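Can a robot do the sorting?

Think of the clothes you have grown out of. Some go to a cousin. Some go in a bag to a place like Trerevel, where old clothes and scraps of cloth are sorted. It is slow work. Each piece has to be picked up, looked at and put with others like it.

Firms that sell robots say their machines will take over the boring part. You should be a little suspicious when a grown-up says that. Boring for whom? And who gets the boring part that is left?

A robot gripper usually has two fingers and no thumb. It can't feel that wool is scratchy. Before it can pick anything up, it has to work out what is cloth and what is table. 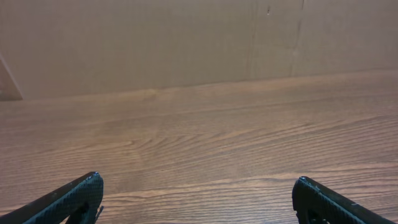
Why is cloth so hard?

A box stays box-shaped when you lift it. A sock doesn't. Cloth folds, slides and hides bits of itself underneath. Denim is thick at the hem and thin at a frayed end, where loose threads stick out all over the place. 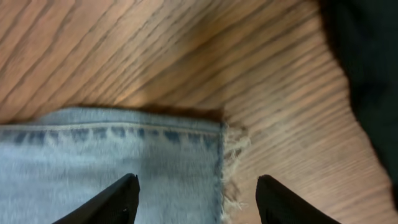
Marisol Contreras has sorted clothes at Trerevel for years, and she can tell cotton from nylon with her eyes shut. In February the people selling the robot told her it would handle up to 424 pieces in a shift. She asked how many of those it would put in the right pile. They said they would get back to her. Her own target is 200 pieces, and she checks every one for holes and broken zips.

So a big number doesn't tell you much on its own. Ask what was counted, and who did the counting.

What happens to the people?

Grey cloth, something pale blue, patterned cloth: on a real table they end up side by side, and somebody has to decide what belongs where. 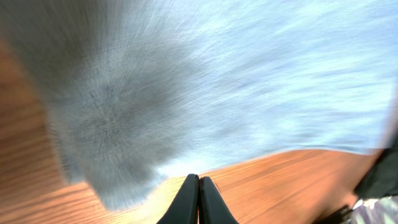 Mortimer Boateng used to sort too. Now he minds the machine. He untangles things, starts it again and fills in a form when it stops. His back hurts less, and he is glad of that. He also says he talks to fewer people, and his pay is the same as before.

Are there fewer jobs? The managers say no. Two sorters left last year and their places are still empty, so you can make up your own mind about that answer.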